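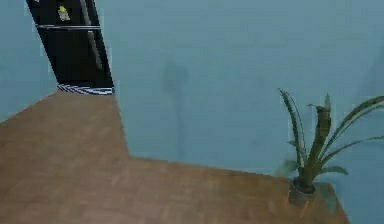
Stockroom staff at Godden, the office supply firm in Prallville, have been told their new shelf-tending robot will start in October, and that it has been practicing. The practice happens in a simulated room put together by Clirkudley, the contractor, where the robot can bump into things at no cost to anyone's ankles. It has a tall black shelving unit with one small yellow item on it, and a potted plant standing on the wooden floor, in better health than anything growing in the real stockroom.

The real one has 18 aisles and a ramp that floods. Clirkudley says those will be added.

Under the plan, the robot takes over the night restocking and the 4 a.m. shift goes away, which drew applause at the staff meeting. The applause thinned when managers explained that three of the 20 stockroom workers would become "flow supervisors," a job that consists of watching the robot and writing down where it stopped. Pay for the new title is still being discussed. The robot has been named Caldeira, after the street the warehouse is on.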